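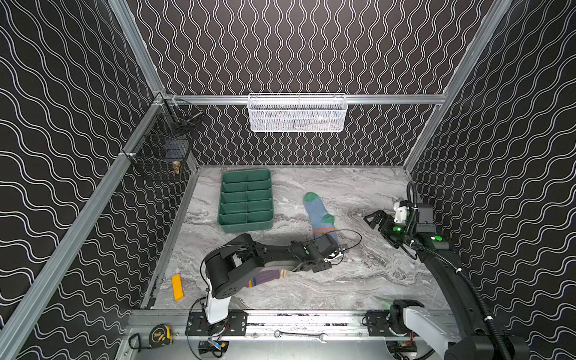
Fig 1. Black panels with white wavy lines, marble-patterned floor.

12 shares · 3 comments

Release Plan for a Four-Song EP: Hendero, "Mornau"
Music Business 2, final project report
Kyung-hwa Bang

What I set out to do

Put out a real EP by a real band with no label and see where listeners come from. The band is Hendero, three people from my dorm plus a drummer from Kinsella. Soul-ish, slow tempos, lots of organ. They had four songs mostly done and no plan. I had a plan and no songs.

Budget was 800 dollars. Mastering took a big bite of that, then distribution fee, then ads. Nothing left for a video. Should have asked for more up front.

Recording

Vocals were redone in June because the first takes had a hum on them. Ground loop, we think. Swapped a cable, hum gone. The organ is one take on the title track, and you can hear the bench creak at the end. Band wanted to keep it so we kept it.

Mixing went back and forth way too long. Five versions of "Ledov" and we used the second. Lesson: write down what changed between versions. I didnt do this until the third song.

Release

Two singles first, then the whole EP. "Ledov" went first since it has the shortest intro. Then "Porch Light." My goal was 3000 streams across everything by the end of the term. We got 1504.

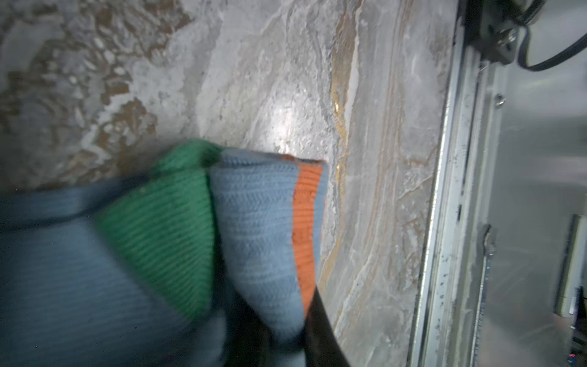 Fig 2. Pale blue ribbed knit with green and orange, close up.

Where the plays came from, as far as the dashboard tells you:
- Ledov did most of it, more than the other three songs together
- playlists run by other students, good for a few days and then flat
- the college radio spot, small bump, but those people saved the song
- paid ads, lots of clicks and very few full listens

The ads were the worst use of money. The ad reached 4000 people according to the report and I can't match more than a handful of saves to it. I would move all of that to a second live show.

The show

Kinsella basement, doors at 8 pm. Good crowd. We sold download cards at the table and forgot to put the band name on the sign — so people kept asking who was playing. The slow version of the title track went over best by far, and its not even on the EP. Band is now talking about putting it out by itself.

What I'd change

Start pitching radio a month earlier. Skip ads. One person in charge of files, with names that make sense, not "final_final_new". Get the split sheet signed before anybody records anything. We did ours after and it was an akward evening.

Also need a better way to track saves by scource. The spreadsheet I made works but I had to fill it in by hand every night and missed some days, so the weekly chart has gaps. Left them blank.

Still to do: credits page, thank yous, upload stems for the remix assignment.

3 comments · 12 shares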